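Skikidus Help > Robots and Automation > Teaching and teleoperation

Teleop demos fine, but the trained policy stalls before it closes on the tissue

Asked in April, viewed 2,281 times, 3 answers

I am recording demonstrations in simulation for a tissue-pulling task. The arm is a simulated Franka on a table, and the tissue box is on a long counter beside it. I drive the gripper with a 6-axis desktop mouse. The goal is to close on the tissue, pull it up out of the box and hold it above the counter.

When I drive it myself I get it nearly every time. After training on my demos, the policy moves the arm over to the box, comes down over the tissue and then just sits there. Sometimes it shakes a little. Once in a while it closes after a long wait, and then it does the rest of the task well.

What I have tried so far: training longer, a smaller learning rate, and throwing out the demos where I missed the first grab. None of it changed the stall. I also moved the start position of the arm closer to the box, and it stalled in the same place.
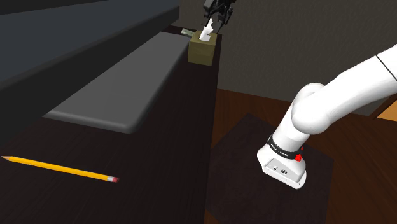 My demos are long compared to what I see other people post. I go slow near the tissue because it is soft and I don't want to push it down into the box. I usually stop over it, check the second view, nudge the mouse a bit, then press the button to close. I record at a fixed rate the whole time, including while I am stopped. The action I save is the change in hand position and rotation, plus one number for open or close.

The box position changes a little from one episode to the next. The other things on the counter are only there as clutter.

Questions:

Is the stall coming from my pauses, or is it something in the training?

Would it be better to guide the arm by hand for this? We have a real arm of the same kind that I could use, but I would like to stay in simulation if I can.

Should I redo all of the demos or can I save the ones I have?

Answer 1 (accepted), by Arlo Kasprzak

It is most likely your pauses. While you are stopped over the tissue, every saved step has nearly the same picture, the same joint angles and an action of zero. Then there is one step with the same picture and joint angles where the action is "close." The policy only sees the current step, so for that spot it has a lot of examples that say stay still and one that says close. It learns to stay still. The long wait followed by a close that you get now and then fits with this too.

You can check before changing anything. Take one demo and plot the size of the position change over time, with the gripper command on the same plot. If there is a flat stretch right before the gripper command changes, that is your problem.

You don't need to redo the demos. Do this:

Go through each file and drop steps where the position change and the rotation change are both under a small threshold and the gripper command is the same as the step before. Do not drop steps where the gripper command changes.

Keep a few steps after the close command even if the hand is not moving. The fingers need time to get there. If you cut those out, the policy will start to lift before it has hold of the tissue.

Replay the trimmed demos in the simulator from the saved start state. Throw out any that no longer end with the tissue out of the box. I had one set of 3,188 steps where the trimming went fine, and another where the threshold was too high and it ate the slow part of the approach. You only find that out by replaying.

Retrain from scratch. Don't continue from the old weights.

If it still stalls, have the policy predict a short chunk of actions instead of a single one. With a chunk of 5 or more steps, the close is often already inside the chunk by the time the hand gets over the box. Giving it 2 past frames can help too, but I would try that last. With history added, some policies just learn to repeat whatever they did before.

For new demos, look at your second view before you start down, then come down in one motion and press close as you arrive. It can be slow. It just should not stop. If you have to stop and think, pause the recording. The Achterberg recorder has a setting for this, and if you wrote your own it is a small change.

On your other question, I would stay with the mouse. Guiding by hand on a real arm gives nice smooth paths, but your hands and body end up in the camera view, and you would be mixing real images with simulated ones. That is a bigger problem than the one you have now.

Comment from the asker: Plotted it. There is a flat part before the close in every file I opened, and in some of them it is longer than the approach. Trimming now.

Comment from the asker: Retrained on the trimmed set. It closes right away now. It misses to one side when the box is at the far end of its range, but I don't have many demos there, so I will record more.

Comment from Arlo Kasprzak: Good. Record those from different start poses as well if you can.

Answer 2, by zindport_user

Check that your gripper value is scaled the same as the rest of the actions. In mine the position changes were tiny numbers and the gripper was 0 or 1, and the normalizing step messed up the gripper column. It looked just like this. I left the gripper out of the normalizing and gave it its own loss and it was fine.

Also make sure the button you press is saved on the same step as the picture. Mine was late by a step or two because the button was read in a different loop.

Answer 3, by guest

Same problem here with a different arm. I switched to a VR controller and it went away, not sure why. Maybe I just move faster with it. Giltent has a driver for the one I use but you have to set the axes yourself, the default has up and forward swapped.

Comment from Arlo Kasprzak: Faster moves with fewer stops would do it. Same cause.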